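We use cookies to improve your experience on this site. Accept / Manage settings

Nollico Student Robotics Club
Progress report to the Tatum Fund, May 2021

The club has spent $998 of the $2,000 grant. Most of it went on hand-held grippers, cables and the aluminium rails at the work table. Students use the grippers in pairs, one in each hand, to record small household tasks that the Kolev arm will later be trained on.

The first task is putting a comb in a cup and taking it out again. The table is covered with paper to keep the background plain.
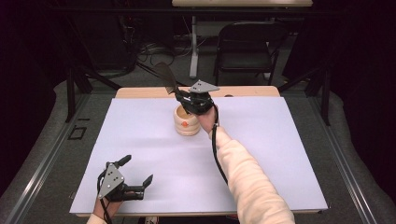
Recordings so far

We have 1,962 recordings on file. Students have checked 246 of them and labelled the start and end of each grasp. Checking is slower than we planned - each one is watched twice.

The duck cup has a ribbed shape, and students are learning to come in from above. 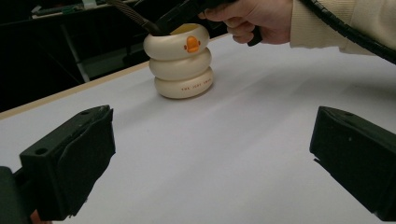 Will the grant cover the rest of the year?
The remaining $1,002 is enough for spare finger pads and storage drives, provided no gripper has to be replaced.

Labelling rules were rewritten after the first month. A recording now counts as complete only if the cup stays upright and the comb is let go.
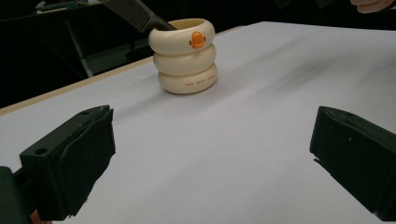

Older recordings will be checked against the same rules before any are used for training. The club plans to show the arm at the Wurkesine open day in November.

Students have also started a shared log for faults, mostly cable snags and dropped grasps.
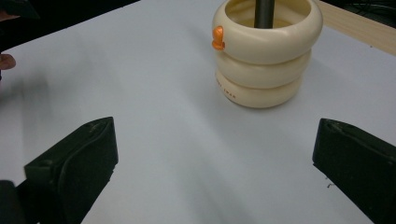 NEXT STEPS

Finish checking the recordings, then run a first training test on the arm. We will report the results - good or bad - in the next update.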